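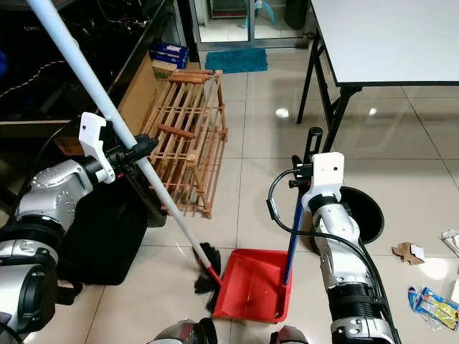 Was ist »Niven am Abend«?
»Niven am Abend« ist eine deutschsprachige Late-Night-Talkshow, die seit September 2014 aus einem Studio in Prorberg gesendet und von der Komikerin Pavithra Poduval moderiert wird.

Niven am Abend

Niven am Abend ist eine wöchentliche Unterhaltungssendung mit Studiopublikum. Produziert wird sie von der Firma Rullivix, die auch die Senderechte hält. Der Titel geht auf das frühere Kino Niven zurück, in dessen Saal die Sendung aufgezeichnet wird. Eine Figur oder Person dieses Namens kommt in der Sendung nicht vor.

Konzept

Eine Folge dauert 45 Minuten. Sie beginnt mit einem Stand-up-Teil, in dem Poduval Meldungen aus Film, Musik und Fernsehen kommentiert. Danach folgen in der Regel zwei Gespräche mit Gästen und ein Musikauftritt. Die Gäste sitzen an einem runden Tisch neben der Moderatorin, der klassische Schreibtisch wurde nach der ersten Staffel abgeschafft. Vorgespräche mit den Gästen führt die Redaktion, Poduval selbst nimmt daran nicht teil. Nach eigener Aussage möchte sie die Antworten erst in der Sendung hören.

Eine feste Rubrik ist die »Zweite Klappe«. Darin spielen Schauspieler eine Szene nach, die aus einem ihrer Filme herausgeschnitten wurde — meist mit Poduval in der zweiten Rolle. Die Rubrik »Post aus Ukitz«, in der Zuschauerbriefe aus Poduvals Heimatort verlesen wurden, lief nur in den ersten drei Staffeln.

Geschichte

Die Idee zur Sendung stammt von der Autorin Afaf Chidiac, die bis heute als Redaktionsleiterin tätig ist. Chidiac und Poduval hatten zuvor gemeinsam eine Hörfunkreihe gestaltet. Eine Pilotfolge wurde im Frühjahr 2014 vor geladenem Publikum aufgezeichnet, aber nie ausgestrahlt. Ausschnitte daraus waren später in einer Jubiläumsfolge zu sehen.

Die ersten beiden Staffeln liefen am späten Donnerstagabend. Mit der dritten Staffel wurde die Laufzeit von 30 auf 45 Minuten verlängert, zugleich kam die Hausband unter der Leitung des Pianisten hinzu, der bis dahin nur die Titelmelodie eingespielt hatte. Der Saal fasste damals fast 1000 Personen, wurde für die Aufzeichnungen aber nur im Parkett genutzt. Der Rang dient als Lager und Regieplatz.

Im Frühjahr 2020 entstanden 14 Folgen ohne Publikum. Poduval moderierte sie aus ihrer Wohnung, die Gäste wurden per Video zugeschaltet. In einer dieser Folgen stellte sie einen Schauspieler versehentlich als Verlobten seiner Filmpartnerin vor. Der Gast widersprach, das Gespräch stockte für einige Sekunden, und der Ausschnitt wurde in sozialen Netzwerken vielfach geteilt. In der folgenden Ausgabe entschuldigte sich Poduval und lud beide Beteiligten zu einem gemeinsamen Gespräch ein. Die Rückkehr in den Saal erfolgte mit einer Sonderausgabe am Sonntag, dem 30. August 2020, vor verkleinertem Publikum.

Musik

Die Titelmelodie ist ein kurzes Stück für Klavier und Blechbläser. Seit der vierten Staffel spielt die Hausband vor jeder Werbepause einige Takte eines Liedes, das einen Bezug zum jeweiligen Gast hat. Musikgäste treten grundsätzlich live auf — Vollplayback ist vertraglich ausgeschlossen.

Rezeption

Die Kritik nahm die Sendung anfangs zurückhaltend auf. Bemängelt wurden vor allem der lange Stand-up-Teil und die kurzen Gespräche. Ab der dritten Staffel fielen die Besprechungen freundlicher aus, wobei mehrfach Poduvals ruhige Gesprächsführung hervorgehoben wurde. Die Rubrik »Zweite Klappe« erschien 2018 als eigene Zusammenstellung auf DVD, in einer nummerierten Auflage von 2493 Stück.

Siehe auch
Liste der Episoden von Niven am Abend
Pavithra Poduval
Kino Niven (Prorberg)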